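Mivari Residence Services - Resident Support
Request: Clothing storage, bedroom, Unit 11
Opened by: Zerrin Bozkurt
Assigned to: Babak Ebrahimi
Priority: Normal
Status: Closed, with one follow-up in July

Summary of request
The resident reports that the wardrobe rail in the bedroom has come away from its left bracket and that the garments stored on it can no longer be hung. The resident asks for a repair and for advice on where clothing should be kept until the rail is back in service.

Entry 1 - Intake
The request was accepted under the furnishings agreement. The rail is a Guteck model, 74 cm in length, and a replacement bracket was ordered the same day. The resident was advised to take all clothing out of the wardrobe, fold it, and keep it on the bed in one stack, with dark items together. The blanket may remain on the bed with the clothing.

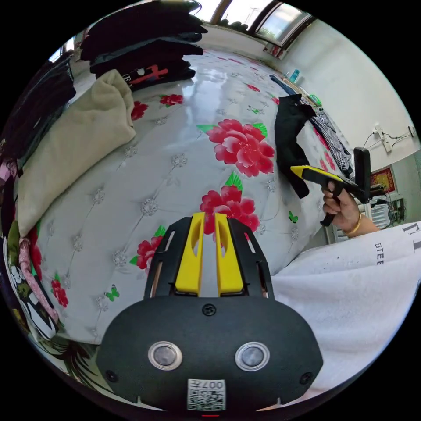 Entry 2 - Sorting
Ms. Bozkurt asked whether folded clothing could go back on the wardrobe shelf in the meantime. The shelf shares a side panel with the failed bracket and should carry no load until the panel has been inspected. The following guidance was issued by Kevser Aksoy:

1. Spread each garment flat on the quilt before folding. Large black items are easier to fold on the light floral cover, where the sleeves and hems show clearly.
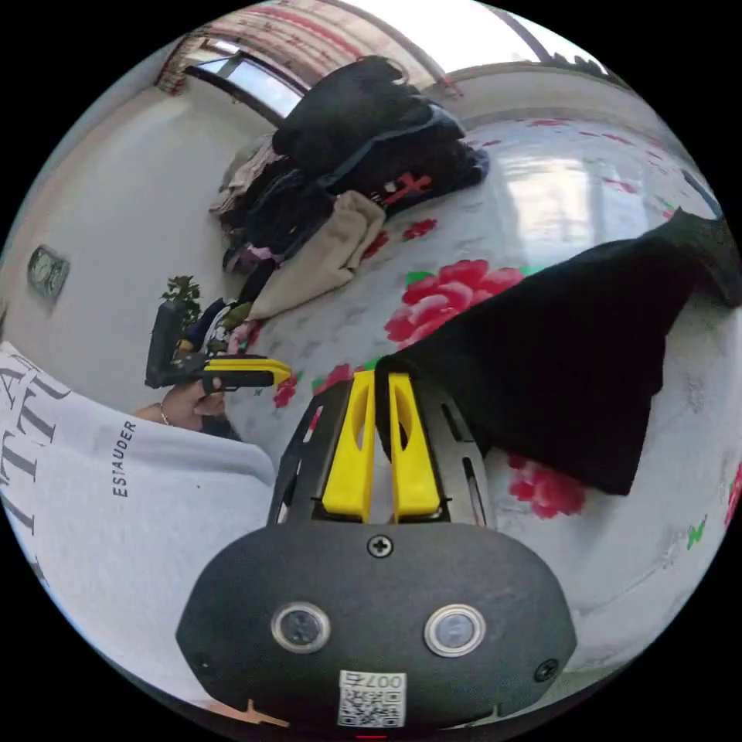

2. Place heavier garments, such as jackets, at the bottom of the stack. Keep small items in a separate group.
3. Set aside anything that must be hung. A portable Evia stand is available on loan from the front office.

The resident replied that the stand would not be needed.

Entry 3 - Site visit
The side panel was inspected and found sound. The original screws had pulled out of the panel - the holes were worn and could not be reused. New holes were drilled 3 cm lower and the replacement bracket was fitted. The rail was tested with a load placed at the center and did not move.

Entry 4 - Query from resident
Ms. Bozkurt asked whether thick, soft garments should be hung or kept folded. Bulky pieces take up a great deal of rail space and place most of the strain on one point.

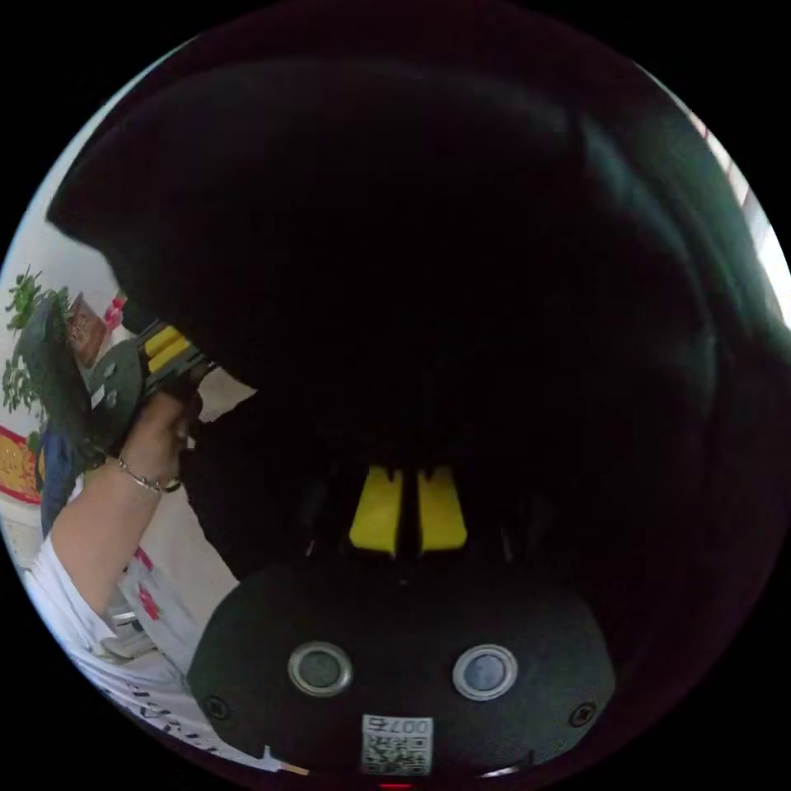
The recommendation is to fold such pieces and store them on the shelf, which may now be used again. Lighter shirts and T-shirts may be hung in the usual way. Garments should be spread along the full length of the rail.

Resolution
Repair complete. No charge to the resident. Gunther Sauerland will check the bracket screws in July. Any movement of the rail before then should be reported under this request - a new ticket is not required.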